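About Guneo

Guneo is a small company for automation and training in Samside. We help workshops and technical schools to begin with robot arms, and we try to do it in simple words. Many of our customers had never touched a robot before they met us, and this is the public we like best.

On our open days we show a table task with two arms, a yellow tray and a screwdriver. The visitors stand close to it and may ask for a pause at any moment. 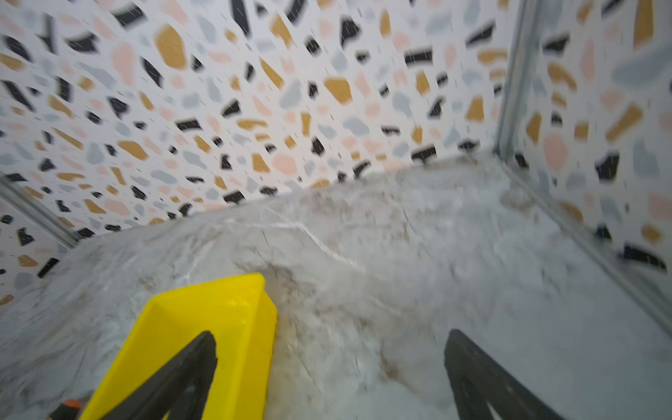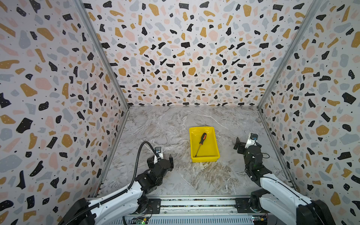
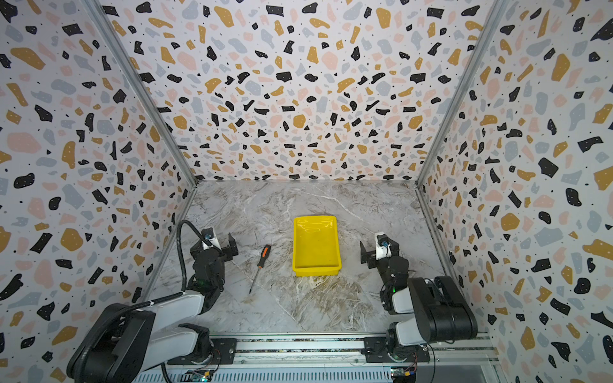

What you can see on an open day

The two arms are fixed on one metal rail, each on its own side, with the tray between them. The task is to pick up the screwdriver and put it in the tray, or to take it out again. It sounds like a small thing. A screwdriver has a thick handle and a thin shaft, and it does not always lie in the same direction, so the arm must find a good place to hold it. Visitors from workshops understand this very quickly, as they know how a tool can roll on a bench.

Each arm carries a small camera near its gripper. The walls of our demonstration box have a pattern of black, mustard, pink and grey-blue chips, and the floor looks like marble. People often ask us why we did not choose plain white. We wanted a background with many shapes in it, as real workplaces are seldom plain, and we also like how it looks.

First we let the task run without talking. After that we explain it step by step, and we repeat it as many times as the group wishes. Sometimes the gripper does not take the tool well. We do not hide this and we do not stop the demonstration for it. In our experience the questions after a bad attempt are better than the questions after a good one.

How we started

The company began in a rented room behind a print shop, with one second-hand arm and a great deal of cable. Our first order came from Pinheiro, a family firm that repairs garden machines. They wanted to know if a robot could sort their hand tools at the end of the day. The answer at that time was "partly", and we told them so. They are still our customer, and their apprentices come to us each spring.

Later we wrote our own software for planning and repeating small tasks. It is called Prurnilex, and we use it in all our courses. A beginner can move the arm by hand to the wanted place, save this position and play it back. The more advanced functions are in a separate menu, so they do not disturb a person who is learning.

Guneo today

We are a team of 17 people. In the last year we received 129 groups, and 1,385 visitors signed our guest book. Most groups come from technical schools, but we also welcome small firms, retired engineers and parents with curious children.

Our work has two parts. One is the courses and open days in our own rooms. The other is advice at the customer's place, where we look at a task and say if a robot is suitable for it. When the answer is no, we write this in the report with the reasons, and the customer pays only for the visit.

Visiting us

The next open days are in April. A visit takes two hours, with a break for coffee in the middle. Groups should write to us before they come and tell us the age of the participants and what they already know. Single visitors can join a mixed group.

Please leave large bags in the entrance. Long hair should be tied back for the part where visitors guide an arm by hand. The demonstration room is on the ground floor and has a wide door, and we have chairs for those who do not wish to stand.

We speak English and Portuguese. If you need another language, please ask us early and we will try to find a person who can help.

Page updated 2025-03-05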